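Wiping the board, and what 72 per cent means

Kjell Nordin does not like the word "solved". He used it once, in a grant report in April, and he says he has been asked about it ever since.

"I wrote that the wiping task was solved on our table," he says. "People read the first half of the sentence."

His group at Kistmont teaches robot arms to do small household and office jobs from human demonstrations. A person does the job with a hand-held gripper that carries its own camera, and the recording is used to train the arm, which has the same fingers and the same view. No arm is needed while the recording is made. The method they call Flindero was trained on 1,634 of these recordings, and on the task of cleaning marker pen off a small whiteboard it succeeded in 72 per cent of the trials.

I had come to ask about the other 28.

What counts as clean

The first thing I wanted to know was who decides that a board has been wiped. Nordin's answer took a while. A trial is scored by two people looking at the board afterwards, and they have to agree. If a trace of ink remains but the drawing can no longer be read, it counts as a success.

"You may think that is generous," he says. I do think it is generous. He shrugs and says that a stricter rule would bring the number down, and that the stricter number is in the appendix. I found it there later, in a table with no caption.

The board itself is harder than it sounds. It is small and stands upright on two plastic feet, so anything that pushes too firmly can knock it over. It is also shiny.

"The lamps are the real enemy," Nordin says. "You get a white streak across the board, and the streak moves when the camera moves. A person ignores it. The network has to learn to ignore it, and I am not certain ours has. It may have learned our lamps."
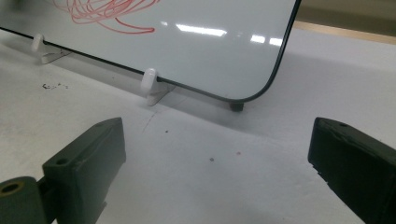 The trouble with one table

That last remark is the one I would have put in the summary. All the trials took place on the same white table, under the same ceiling lights, with scribbles drawn by the same handful of people. When the group took the system to a partner lab, Brellell, the results were poor enough that Nordin prefers to describe them in words.

"It went to the right place. It made the right sort of movement. Then it wiped beside the ink."

I asked whether that was a failure of the method or of the recordings. He thinks the recordings. More rooms, more boards, more lamps, and the gap should close. It is what every group in this field says, and he admits he cannot show it yet. Brellell has so far supplied recordings from seven rooms, and they have not been used in training.

There is also the matter of wear. The gripper fingers get knocked about, and a chipped edge does not hold a cloth quite as a fresh one does. Nordin says they swap them "when somebody complains". The paper does not say which trials were run with which fingers.

"That is a fair criticism," he says. "We should have written it down."

Compared with what?

The paper sets Flindero against an older system, Schmieder, and beats it comfortably. But Schmieder was built for picking up parts and had to be adapted for wiping by the same people who wanted to beat it. Nordin says they gave it some 2 weeks of tuning. His own method had far longer.

He does not dispute this. He would like an outside group to repeat the comparison, and has offered the recordings to anyone who asks. Up to now he has had one request, and it was for the drawings of the gripper.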